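Seo-ah Yook was already talking when I got my recorder out, so my notes begin halfway through a story about a bus driver who wouldn't let her on with a cello. She's moved that cello between 4 countries and it still has its original bridge, which she told me twice.

I'd come to ask about the community orchestra she started in Tumine, the one that rehearses in the old wool store and plays mostly new music by people who live within a short drive. She wanted to talk about the parking first. "You can't get 2 double basses up that lane in winter," she said. "We lost a whole January to mud."

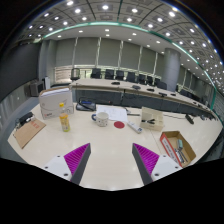 So how did it begin? She'd moved out from the city for a teaching job and missed playing with other people so badly that she put a card up in the window of the bakery. "I wrote 'any instrument, any level', and I got a tuba, a retired vet on viola and a kid with a recorder. I thought, well, that's the band then." She wrote the first arrangements herself, late at night, and she still winces at the tuba part (she sang me a bit of it and I thought it was lovely!).

The Tumine players also put out their own little magazine, with programme notes and scores you can pull out and use. Seo-ah edits it at her kitchen bench and her favourite bit is the letters.
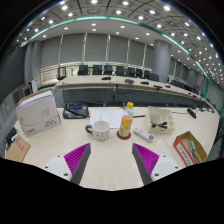 Issue 2

Her first big piece for the group was called Seyoum, and I'd somehow got it into my head that it was a sad one. She laughed at me. "It's a dance! It just starts slow so everyone can find their page." They've played it at the Henent hall and at the Orico winter fair, where the power went out and the brass kept going in the dark. She has a recording of that on her phone and she played me the lot, coughing and all.

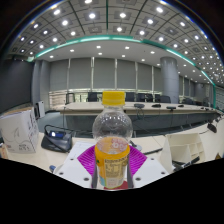 Small bottle, yellow cap.

I asked what she'd tell someone who wants to start a group like hers. She had a good long think. "Pick pieces with rests in them. People who are nervous need somewhere to breathe, and you need a second to wave at the trombones." She'd also buy more music stands than you think you need, and she has strong feelings about the folding kind.

We got on to neighbours next, and whether all this new music goes down well in a town that mostly wanted film themes.

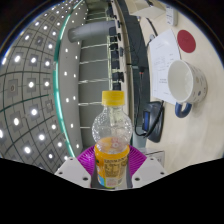
Margaret told me she'd hated the first concert, every minute of it, and then found herself humming the slow tune while she hung out the washing. She's been to all of them since and would like them to start at seven instead of eight.

Seo-ah says eight is staying. The horns have kids to put to bed.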